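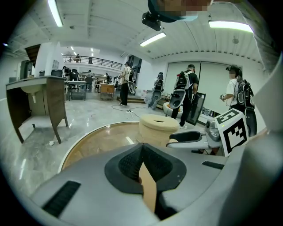
What's a freshers' fair? Quick answer: it's a big noisy room where clubs try to get new students to join them. Happens at universities, usually in September, when everybody has only just arrived and doesn't know where the toilets are. Each club gets a table. Any table. It can be a long folding one or a round one with a light wooden top and a white rim, like in the photo, doesn't matter. The people who run the club stand behind it and say hello to you. That's a stall. Lots of stalls, one fair.

Why "fresher"?

A fresher is a student in their first year. Fresh, so fresher. Some universities say "first years" instead and call it a welcome fair. Same thing. Same amount of free pens.

Who goes to university anyway?

Mostly people of eighteen and up, but you can go when you're forty or seventy. Some students live at home with their family. Plenty move to a new town and a few move to a whole new country, where the food is different and so is the weather and they might not know one single person. So clubs matter quite a lot in the first few weeks.

What's a society?

Universities have a funny word for clubs. They call them societies. Chess society, baking society, juggling society. If it's a sport it usually stays a club, so football club but film society. Don't ask me, it's just how they say it.

Some societies are for people who come from the same place or speak the same language. They cook together on holidays, put on dances, help each other find a dentist. You don't have to come from that place to join though! Most of them are really happy if you just turn up and want to learn a song or eat the dumplings.

A real one: Tunemside

The fair at Tunemside has 139 stalls. Last year 916 new students came through the doors. The biggest society there is called Storar, which is for hill walking, and it has 510 members. They don't all go up the same hill at once. Somebody would have to make a lot of sandwiches.

The smallest one has 2 members. It's for people who like old lifts. Both members were on the stall.

What do you do there?

You walk round. Look at the posters. Stop if something looks good and ask a question, anything will do, "when do you meet?" is fine. If you like the answer you put your name and email on the list. Then they send you a message telling you when the first meeting is.

Signing the list isn't a promise. You can put your name down for ten things and go to one of them. Nearly everyone does this. Then they get ten emails a week until Christmas.

Does it cost money?

Looking is free. Joining sometimes costs a few pounds for the year. The money goes on things the society needs, like paint, or bus tickets, or shuttlecocks. Sports cost more becuase there's more stuff to buy. Good societies let you come to a first session for nothing so you can see if you like it.

What goes on a stall?

Depends on the club. Knitting people bring knitting. The astronomy lot bring a telescope and you look through it at the ceiling. Sweets are popular. A bowl of sweets works better than almost any poster. Some stalls have a game, or a quiz, or somebody in a costume who is much too hot by lunchtime. 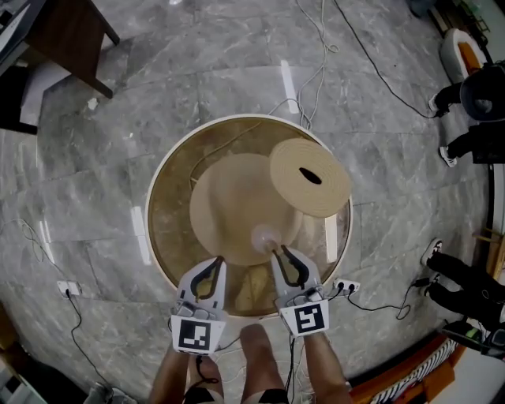

A round table with a brown glass top. There's a rolled-up beige mat on it.

Things you would probably hear at a fair:

"Have you ever tried fencing?"
"It's the sword kind, not the garden kind."
"Would you like a sticker?"
"We meet in the big hall at six."
"You don't need to be good at it."

That last one gets said a lot. It's usually true.

Who runs a society?

Students do. Not teachers. The students in a society vote for a president, who is in charge, and for a few others to help. One looks after the money. One writes the emails. One books the rooms, and that's a harder job than it sounds, everybody wants the same room at the same time. They do it for a year, then there's another vote and someone else has a go. So if you join as a fresher you might be president by the time you're in your third year. People are.

We asked a president

Mohammed-Awal Tsikata runs the board game society at Tunemside. We sent him some questions and he answered them on the bus.

Were you nervous at your first fair?
Yes. I walked round the whole room twice and talked to no-one. Third time round a girl asked if I could hold one end of her banner while she found the tape. I held it for twenty minutes. It was the board game stall. So then I joined.

What's the best bit of the day?
When somebody comes up and says they've got a game from their country that we don't know. We got a brilliant one with stones like that.

And the worst bit?
Packing up. Everyone's tired and there is always one dice missing.

(One of them is a die, two are dice. But everyone says dice.)

What if you're shy?

Lots of students are. Loads. Some go with a friend. Some go early in the morning when it's quieter, and many fairs now have a quiet hour with no music and fewer people. You can also look up the list of societies at home and just send a message. Nobody minds.

Can you start your own?

Yes, if there isn't one already. Normally you need a name, a few people who want to join, and a short set of rules saying what the society is for and how you'll vote. You take it all to the students' union. (That's the group that looks after students and organises the fair in the first place.) They check it over and if it's alright you get a stall next September.

Have a go

You could do a fair in your class. Get into small groups and pick a club each. Real or silly, your choice. Find a table, make a sign, work out what you'd say to someone walking past. Then half the class stands at the stalls and the other half walks round, then swap. See which list gets the most names at the end.

Words to know

Fresher: a student in their first year.
Society: a university club.
Stall: the table where a club sits at the fair.
Member: a person who has joined.
President: the student chosen to be in charge.
Students' union: the group that looks after students and runs the fair.

Next month: what is a lecture, and are you allowed to eat in one?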